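Karnero Rank Tracker, desktop edition

I've been doing search work for small shops in Bastport for 9 years, and I got fed up with trackers that email me 10 charts before breakfast. So I built one that checks your keywords overnight and hands you a single page with your coffee!
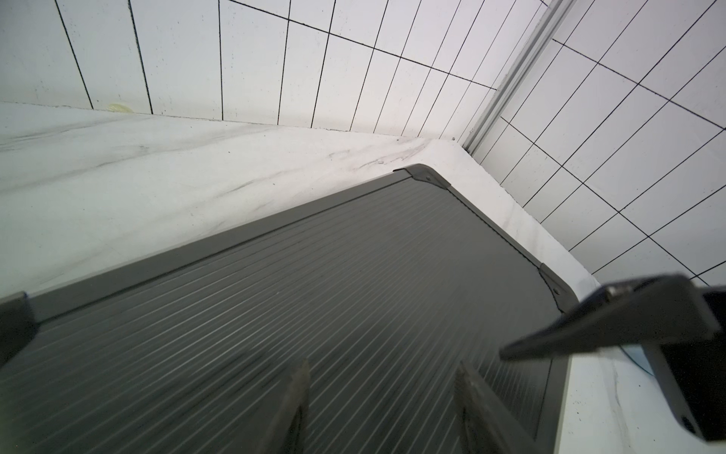
Gray ribbed lid, marble counter.

You type in your keywords, pick your town, and leave it running. By 6 in the morning the page is ready (mine usually beats me to the kitchen). It shows where you moved, which page moved, and what the page title was at the time.
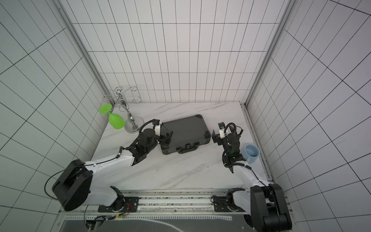
That last bit is my favorite, by the way. Titles get changed and then forgotten, and I've lost whole afternoons hunting for the old one.

The Nestberg add-on does the same job for map listings. I'd start without it unless you have more than one storefront.

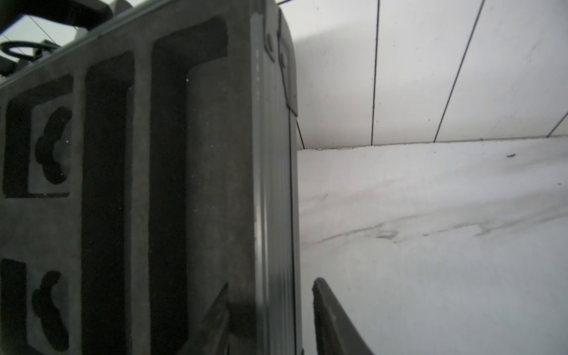 Exports go out as plain spreadsheets, so you can take your history with you if you ever leave. My biggest customer list so far is nearly 1959 keywords, and it still finishes before sunrise. Older laptops run it fine, just keep them plugged in.
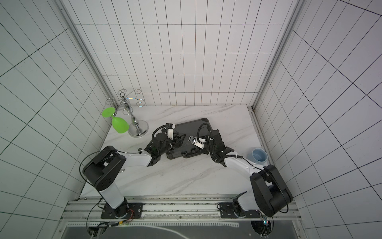

Hipólito Figueroa wrote to say he dropped his Tseng subscription after the December update, though he'd still like weekly totals on the front page. I'm working on those now, and they'll be free for anyone who already has a license.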